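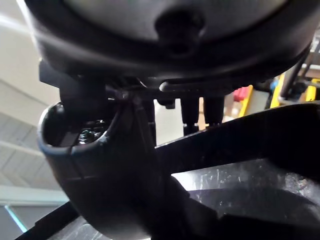 Progress report to Redeck, second period
Project: Comparison of grippers for small parts handling
Prepared by Puspita Rondonuwu

In this period we finished the trials with the first gripper and started with the second. The total is now 2,115 grasp attempts, nearly all of them recorded with the wrist camera. Stelios Ververidis checked the records and removed the runs where the arm was stopped by hand.

The test set has 21 parts, the same as in the first period. Each part is tried 100 times with each gripper, in random order. For the second gripper, 15 attempts are done so far, so its results are not yet in this report.

The first gripper is good with round parts. With flat washers it is weak – the finger often pushes the part away before it closes. Glykeria Spanos changed the closing speed in July and this helped a little, but we do not consider the problem solved.

We lost two weeks with the controller from Brorkalport. It dropped the connection when the camera and the force sensor were read at the same time. Halvard Engebretsen wrote a new driver and the fault did not come back until now.

Open points:
Spare finger pads are ordered from Dimitriou, delivery not confirmed.
The camera mount needs a stiffer bracket. Dionysis Kouris will make the drawing.
The budget for travel was not used, and we ask to move it to parts.

The next report will contain the full results of the second gripper.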